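Drusila and the Lamp, episodes 1 to 4

Quick one tonight, kettle's on and I've got an early start. Finally got hold of the whole of Drusila and the Lamp, the kids' puppet thing that used to go out at teatime when I was seven or eight. Had been looking for years. Came as a set of discs in a plain case, no booklet, no extras, picture a bit green in places. Don't care. Watched four in one sitting.

For anyone who missed it (most of you, going by the comments last time) - Drusila is a lighthouse keeper's daughter who finds a lamp that talks. The lamp is called Peteo. Peteo is rude to everybody. There's a harbour town called Stetberg, a mayor who wants the lighthouse pulled down, and a retired sea captain, Abdelaziz, who knows more than he lets on. That's your lot really. Nineteen episodes, one series, then gone.

The opening one

Better than I remembered. It takes its time. A good two minutes of Drusila going up the stairs with no talking at all, just the wind and that wheezy organ tune. You wouldn't get that now. I'd completley forgotten that Peteo doesn't speak until the very end, and when he does it's to complain about the draught.

The mayor is already shouting by the second scene. Same voice as the fishmonger, I'm fairly sure. Small cast.

Episode two is the one with the fog. Scared me silly as a child. Still quite good, though you can see the fog is coming from the left and only from the left. Abdelaziz gets his first long speech, the one about the ship that came in with nobody steering. My brother used to do that speech at bedtime, with the voice, until Mum made him stop.

Stopped here for a sandwich and a bit of a lie down. Then back to it.
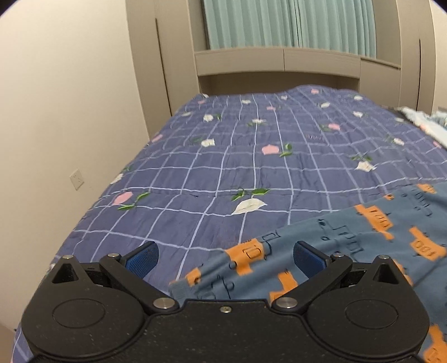 Three and four

A two-parter, which I had no memory of whatsoever. The mayor hides Peteo in the town hall cellar and Drusila has to get him back before the boats come in. First half drags. Lots of creeping about and the same bit of corridor over and over. Second half is lovely, mostly down to Peteo sulking because he's been put next to a mop.

The music changes in part two as well. More brass. Nivaldo Paiva gets the credit for it at the end, and I can't find his name on anything else, so if anyone knows what he went on to do please shout. The cellar tune has been in my head since tea and I'd like to hear it without a mop joke over the top.

Odd thing - the end titles are diferent on part two. Plain letters, no lighthouse. Either they ran short of time or somebody used the wrong reel. My discs could be from a repeat, I suppose. Does anyone have an old tape to check against?

Things I'd got wrong in the last post: Drusila's coat is yellow all the way through, the red one must be from the annual. And the goat isn't in it yet. I was so sure about the goat.

Will do the next lot when I can, probably by the end of February if work calms down. Episode five is the lifeboat one, and I do remember that, or think I do. Off to bed.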